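Pinza paralela Eretti: mis impresiones después de unas semanas

Llevaba tiempo queriendo cambiar las pinzas de nuestro montaje de dos brazos y en noviembre por fin me decidí por las Eretti. Antes usábamos las Trelcombe, que son más baratas y bastante dignas, pero con los vasos me tenían frita – o los soltaban o los dejaban ovalados de tanto apretar.

Montarlas me llevó unos 20 minutos por brazo (la segunda, bastante menos, claro). El cable negro sigue yendo por fuera del brazo y hay que dejarle holgura en la muñeca, que si no tira al girar.

Para probarlas uso siempre lo mismo: una bandeja negra y vasos altos, verde menta y marrón, que hay que coger por la mitad superior.

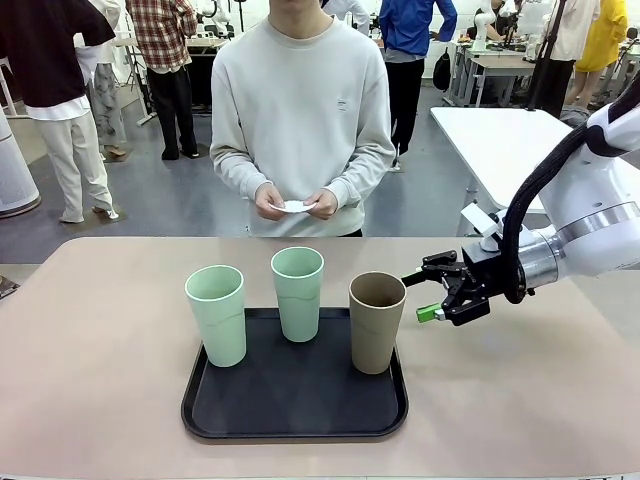

Lo que más me ha gustado es lo fino que cierra. Con las Trelcombe iba siempre a ojo; con las Eretti pongo la fuerza en 6 y me olvido, ¡qué descanso! Las puntas verdes agarran muy bien, aunque cogen polvo enseguida y toca limpiarlas a menudo.

El controlador es otra historia. Es un Trutilska, va sobrado de velocidad, pero el menú parece pensado para fastidiar y la configuración se pierde si apagas sin guardar. Me ha pasado más de una vez, lo confieso.

También le he cogido cariño a la cámara de muñeca. Con los vasos tumbados es donde más se agradece, porque la boca se distingue bien y puedes decidir por dónde entrar. La imagen sale girada y al principio marea un poco, pero te acostumbras.

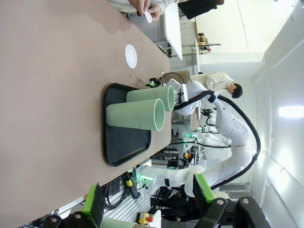

¿La recomiendo?

Si trabajas con piezas ligeras, sí, sin dudarlo. Para cajas pesadas me quedaría con las Trelcombe – más brutas, pero aguantan lo que les eches. De precio andan por encima, eso sí, y los recambios de las puntas se venden aparte.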